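The standard ran to 164 pages, and Glenys Trevaskis had read it twice before Tuesday, which was two times more than anyone at Medidico had.

"Rule nine," she said. "The operator shall not rearrange items to suit the gripper. Who checks that?"

"We trust the operators," said Partington.

"You have 4,000 clips from the Carormont houses and you trust them."

He pulled his chair up to her screen and said nothing for a while.
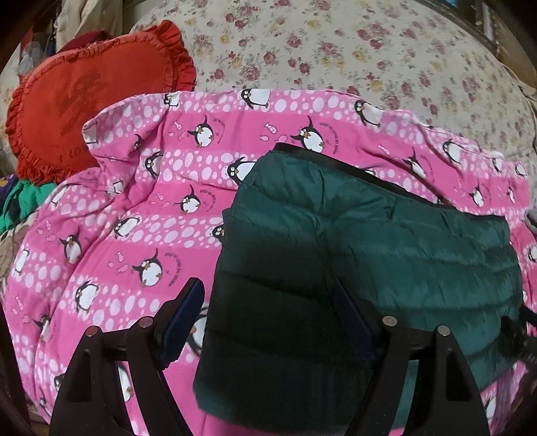
Glenys had spent eleven years inspecting elevators before she came to robots, and she had never met a rule that kept itself. People wrote "shall" and went home. Rule nine was supposed to guarantee real mess, so she looked for mess. She gave them the penguins, all crumpled up under the green jacket. But the jacket was folded. Was that a Carormont mother who folded her jackets, or an operator who wanted an easy grab?

"It could be either," Partington said.

"Then what do I sign?"

"The form says compliant or not compliant."

She found the comment box, which allowed 100 characters, and typed: Jacket folded – by whom? Then she opened the next clip. It was ten past four, and Clerside wanted the certificate by six.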